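Skeltau Table Setup Group: Minutes, March

Present: Desmond Haddad (chair), simulation, controls, and the Arkcombe folks by phone. Started 9:15, right after coffee.

1. Early gripper closing

Great turnout for this one! The Vultik planner has been closing the fingers before the arm finishes its move down. We had 22 runs of the ring task in simulation and 14 of them ended with the fault. Desmond walked us through the log, and the timing gap is wonderfully clear once you line up the two clocks — the close command goes out on the planned time and never checks the measured height.
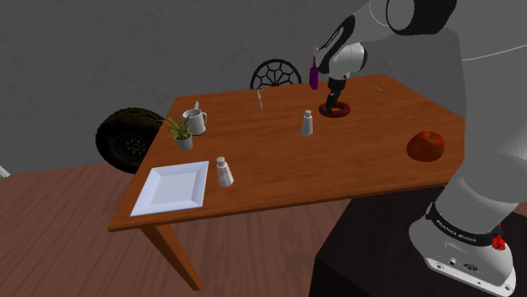
Arkcombe asked whether the same gap could show up on the hardware, and said they would want the speed limit kept low until we know. Everyone agreed. Hardware runs stay on hold.

2. Stop signal

Second fault, and a juicy one. When the stop is sent in the middle of a swing, the simulated arm keeps going for over 8 control steps. Controls thinks the Ostrowski bridge is holding messages in a queue. We already have a patch to try, which is super exciting. Until it passes, a stop fault ends the whole batch and gets written up the same day.

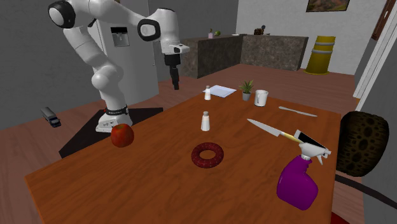 Item 2: arm over the far side of the table, gripper pointing down, holding nothing.

3. Actions

Desmond: height check before close, then rerun all 22.
Controls: bridge patch, plus a stop test at three speeds.
Arkcombe: send their stop timing notes.

Next meeting in April, same room. Closed at 10:05.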